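Folding and laundry at Distedlow House -- Frequently asked questions

Answers for guests who stay with us longer than a few nights. If your question is not on this page, please write to Līga Eglītis at the front desk. 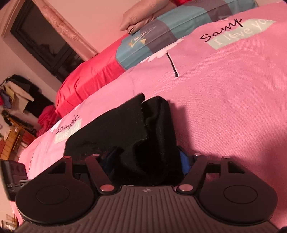 Can I sort my clean clothes on the bed?

Yes, of course. The rooms are small and the bed is the best surface you have. We ask only that everything is fully dry before you put it there, because the bed covers take a long time to dry in winter. The pink covers are in the rooms on the garden side, and dark fabric leaves fluff on them. A lint brush hangs inside the wardrobe door.

How do I fold small soft things so they do not open again?

Lay the piece flat and smooth it with your hand. Fold it in half along the long side, then bring one end to the middle and roll from the other end. For socks, put the two together with the heels on the same side. Please do not turn one sock over the other, the elastic becomes tired after some months.

My black things all look the same. How can I find the pairs?

Look at them in daylight, near the window. Black that was washed many times becomes a little brown or grey, and you can match by this. Some guests sew one coloured stitch inside the edge -- Hongjun Guo at the desk can give you needle and thread.

What time can I use the laundry room?

From 9 in the morning until 5 in the afternoon. The last wash should start one hour before closing. In April the room is closed for one afternoon for cleaning of the pipes, and we put a note on the door.

Which programme is good for dark cotton?

The one marked "Dark 30". The machines spin at 1000 turns, but for thin fabric you can choose 900. Turn the clothes inside out and do not fill the drum to the top.

May I iron on the bed?

No, please. The cover can be marked by the heat. There is an ironing board on each floor, behind the door of the linen cupboard.

Something of mine is missing after the wash. Where do I ask?

First look inside the rubber ring of the machine door, and inside your pillowcases if you washed them together. Found things go to a basket at the front desk and we keep them until the end of the next month. After this they go to the clothes bank in Ferkberg.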